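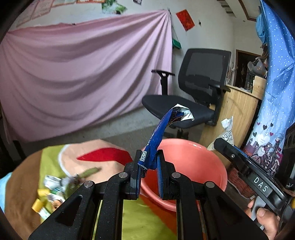

Trenetti, the four-person software shop in Senumska, sells no robots. Its product is a planner called Kiiskinen, which decides how a two-fingered gripper should take hold of something and how hard to squeeze.

Rigid objects were the easy part. A mug has a shape, and the software can compare what the camera sees with a stored model. Household trash is harder. A snack wrapper can be flat, balled up or twisted like a rope, and the first version of the planner treated each of those as a new object. It would stop and ask for a new model.

The current version, released in September, drops the stored models for soft items. It looks for a narrow section between two edges, checks that both fingers can reach it, and closes until the resistance stops rising. If the grip slips, it tries the next section on its list.

Training came from 1257 recorded grasps made by people using hand-held grippers in ordinary rooms. The team threw out 84 of them over timing errors between the video and the finger positions. Fixing the clock code took longer than writing the planner, the developers say.

Wanov, a recycling equipment maker, has been testing Kiiskinen on 9 sorting stations. Planning a grasp takes roughly 400 milliseconds, and Wanov wants that cut in half before it orders more licenses. Trenetti is now moving the edge search onto the graphics card.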